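Grutlow: desk-reset recordings from the Fukutden sorting room

17 March 2025 | Reading time: 5 min
Print | E-mail this page
Shares 34 | Comments 2

# Grutlow

Grutlow is a set of 287 recordings of a two-armed robot doing small tidying jobs on a tabletop. We made it at Fukutden, where we repair and recalibrate handheld survey instruments, and we made it for one very practical purpose: getting our workstations ready between shifts. Markers in the cup, tags in the tray, cloths folded, bench clear. If you have ever started a morning hunting for a red-capped marker under someone else's paperwork, you know why we're excited!

## What's in the set

- 287 recordings, each one covering a single short job from start to stop
- Views from more than one camera, plus joint positions for both arms
- A one-line instruction for every recording, in everyday English ("put the marker in the cup")
- Notes from the person at the controls, left exactly as they typed them

The notes are my favorite part. Some are a single word. Others run to a paragraph on why a marker is harder to pick up when it points toward you. Please don't skip them.

## Why a repair shop did this

Every technician here used to spend 30 minutes of the shift on resetting the bench. It was paid time and people didn't hate it, but it came at the end of the day, when hands are tired and small parts get put in the wrong place. In August we sat down with both shifts and asked which jobs they would gladly hand over. Pen cups came up more than I ever expected. So did label rolls.

We also asked what they wanted to keep. Opening a customer's instrument, cleaning optics and signing off a calibration all stay with people, and those jobs aren't in Grutlow and won't be added.

## What has changed for people so far

The biggest change is that two of our bench technicians now spend part of their week as operators. They guide the arms through a job, watch the playback, and decide whether the take is worth keeping. Conall Gilmartin was the first to train for it. He had been on the repair bench for years and he picked up the controls faster than I did (I'm still slow, ask anyone). He wrote most of the instruction lines and he has strong views about cups: they should be plain, they should stand on their own, and they should never be moved to make a job easier.

Operator hours are paid at the bench lead rate. They are scheduled in the first half of the shift, after we learned that guiding an arm late in the day makes for sloppy takes and sore shoulders.

There are things we haven't solved. The evening shift has had less time on the controls than the day shift, and they've told us so. The robot doesn't yet reset real benches by itself, so the reset is still on the rota. And a few people simply like tidying their own bench, which is fine by us. It's their bench.

## How the jobs are set up

The table is kept simple on purpose. We start with a few items and add clutter in later batches. Cups are swapped, and so are the things standing in them, so a model doesn't learn just one arrangement. Both arms are available in every job, even when one does all the work.

Known gaps:

- Lighting is soft and even. Don't expect a model trained only on this to cope with a bench lamp.
- Markers are overrepresented compared with pencils.
- Failed takes are kept and flagged `drop`, `miss` or `operator_stop`.
- The Lindemia batch was recorded with older software and has no gripper force values.

## Getting started

Unpack the archive and read `index.csv` first. The `bench` column uses our room names, so `barany` means the Bárány room, upstairs by the stores. Files are grouped by job, then by operator code. Operators chose their own codes and agreed to their notes being shared; please don't try to match codes to people.

Corrections are very welcome. If an instruction line reads oddly to you, tell us, and Conall will probably argue with you about it in the friendliest way.

## Sample views: marker and cup

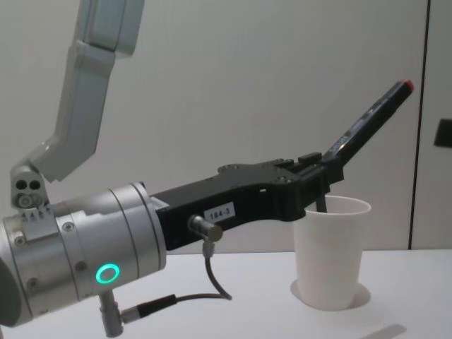
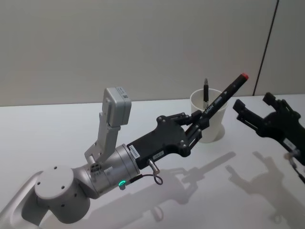
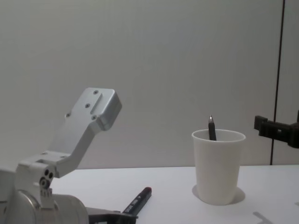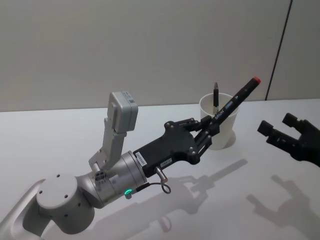 Marker-and-cup job, four views. The marker is on the table in the third and in the gripper in the others.

Print | E-mail this page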